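Where do all the cables go? My project on returns, reuse and the drawer of shame
Natalina Longo, August 2026

I'll start with the drawer, as that's where the whole project came from. At home we have a kitchen drawer that won't shut properly because it is full of leads. Some of them belong to things we gave away years ago. My mum won't throw any of them out "in case", and I'm no better – I took four of them to my student flat and haven't plugged in a single one.

So when we had to pick a topic for the Everyday Waste module I picked chargers and power leads, and I wanted to know two things. How many spare ones do people keep, and would they give them up if somebody made it easy?

The survey

I put out a paper form and an online one and got 139 back, which was far more than I'd hoped for (thank you to everyone in the Cullska building who let me stand by the lifts for a week!). The main question was how many leads you own that you haven't used in the past year. I also asked whether you knew what each one was for, and this is where people started laughing and writing in the margins. 80 people said they had at least one lead they couldn't match to anything. 39 said they had bought a new one while being fairly sure the right one was somewhere in the house.

I should have asked about age as well. I left it off to keep the form to one side of paper and regretted it as soon as I started typing the answers in.

The collection

For the second part I ran a swap point called Zatitz (it's a made-up word, my flatmate's cat is called Zats and it grew from there). You drop off what you don't want and take what you do. I used old cardboard boxes for everything. Plastic tubs would have lasted longer, but buying new tubs for a waste project felt wrong.
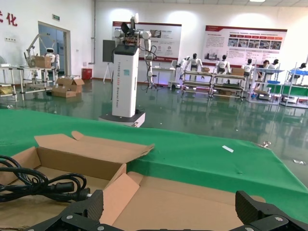 Fig. 1. Coiled power cable in an open cardboard box.

Over the collecting period 215 leads came in. I sorted them by the shape of the plug at the device end, which sounds simple and took me three evenings. The round ones are the worst. They all look alike and they aren't – the width of the hole matters, and so does the voltage, and you can't tell the voltage from the plug. If the label on the power brick has rubbed off you are guessing, and I decided early on that I wasn't going to hand out guesses. Anything with no readable label went in a separate pile for recycling. So did anything with a split or a kink near the plug.

Coiling matters more than I thought, too. If you wrap a lead tightly round your hand and elbow (my method since for ever) it twists a bit on every turn and fights you when you undo it. Loose loops are kinder. I redid most of them.
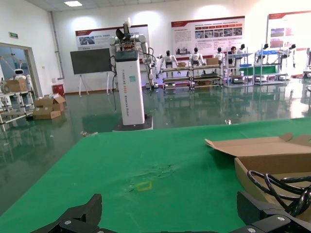 Fistier wrote in the comments sheet that the swap was a nice idea but would only ever work for phone leads, because people with an odd laptop charger need that exact one and need it today. I think that's fair. The phone leads went quickest by a mile, and the laptop ones mostly sat there. A searchable list online might help, so you could check before making the trip, but I ran out of time to build one.

What went wrong

Quite a lot! The sign blew down twice. I forgot to write down what was taken on the first day, so my figures for leads going out start from day two, and I haven't tried to fill the gap. Also, people left things that weren't leads at all, including a bicycle bell and half a torch.

Boxes wear out as well. Flaps go first, then the corners, and by the end I was swapping them over every few days.
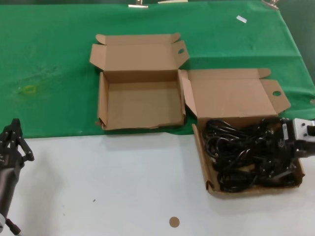 Fig. 2. Two open cardboard boxes, the left one empty.

What I'd do next

I'd like to run it again in October when the new first years arrive, as that's when everyone finds out what they left at home. I'd label every lead with a paper tag showing the voltage and plug width, and I'd put the age question back on the form. Mum has promised me the drawer, but only the left half.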